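Jumville Picking Data, README

Hi, and thanks for downloading this. I'm the person who put the Jumville set together, and before you unzip anything I'd like to tell you what's in it and who it affects, which I think matters more than the folder layout (that's further down, don't worry).

Background first. Jumville is a produce packing business with two sites, the main one in town and the smaller one out at Drornton. People there fill baskets with fruit for offices and break rooms, all day, by hand. Last year the owners asked my little outfit, Koutsoukos, whether a humanoid could take over some of the basket work. I said maybe, if I could talk to the packers first and keep talking to them while we recorded. They said yes! So this is a robot dataset with a lot of conversations behind it, and I've tried to get some of those into the notes.

There are 187 episodes in this release. Most run 30 seconds or less. The task is always a version of the same thing: fruit, basket, shelf. 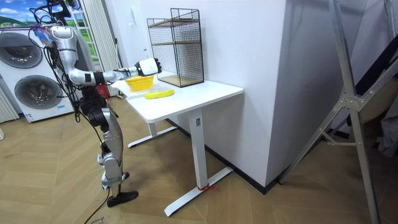

The packers' biggest worry was their benches. Everybody at Jumville has a bench set up just the way they like it, and the first thing they asked me was whether they'd have to give that up to make room for a machine. So we kept our own setup plain: a white desk, a yellow basket, a toy banana lying beside it, and a wire cage shelf with two wooden boards standing farther back. It's nobody's bench, and it was never meant to be. What I wanted to learn was how much table a two-legged robot needs before it starts asking people to rearrange themselves, and the answer so far is more than I'd hoped. You'll find my bench notes in notes/space.txt, and they're blunt.

Periklis Konstantinidis was my main teacher in all this. He's packed at Jumville for years and he sat with me through most of May going over clips, stopping them every few seconds to grumble. His best complaint was about the word "pick." We'd been labeling everything as pick or place, and he told me that half his job is deciding, as in is this one bruised, does it go on top, is the basket going to look stingy. None of that was in our labels. I added a "decision" field after that, filled in by him and two coworkers, and it's my favorite part of the whole release. It's patchy, though! Please don't treat a blank as a "no decision needed."

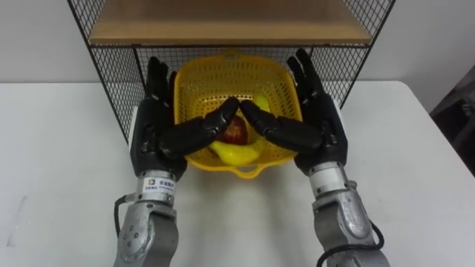
The other thing that came out of those sessions was pace. On a normal shift a packer at the main site does around 400 baskets. The plan that the owners drew up had people minding the robot in between their own baskets, and the packers hated it, and I came to agree with them. Minding is work. You can't get into a rhythm if you're half listening for something to go wrong next to you. The Drornton crew tried a practice version with me standing in for the robot (I was slow and annoying, so pretty realistic) and asked for a proper minding shift, one person, no quota, swapped every couple of hours. That's what Jumville has agreed to try. Whether it sticks, I can't say yet.

What's in the download

episodes/ holds the recordings, one folder each, with video plus joint positions for the arms and hands.
labels/ holds pick, place and decision, one line per event.
notes/ holds my own notes and the packers' comments, typed up with their okay. Names are removed except for Periklis, who asked to keep his.
jiltby/ holds the converter for the Jiltby format. Skip it if you don't use Jiltby.

You'll want 200 GB free. Sorry. I tried a smaller video setting and the fingers turned to mush.

Things to watch out for

The fruit variety is thin, so a model trained on this alone won't know what to do with a crate of pears. A few early episodes have clocks that drift between the video and the joint data, and they're listed in labels/drift.txt. Comments in the notes folder are opinions from people talking about their own jobs, so quote them whole or leave them alone, please.

What I'd rather you didn't use it for

Scoring people. Somebody has already asked me if the decision labels could be used to rank packers against each other. No! The packers gave me those on the understanding that they'd be used to teach a machine and to argue for better shifts, and the license says so in so many words.

Changes

June 10, 2020: first public release. The decision field is in, the drift list is in, and the old pick labels are kept in labels/old for anyone who started with the preview.

If you find something broken, open an issue and include the episode folder name. If you work in packing yourself and think Periklis got something wrong, open an issue for that too, he'd love the argument.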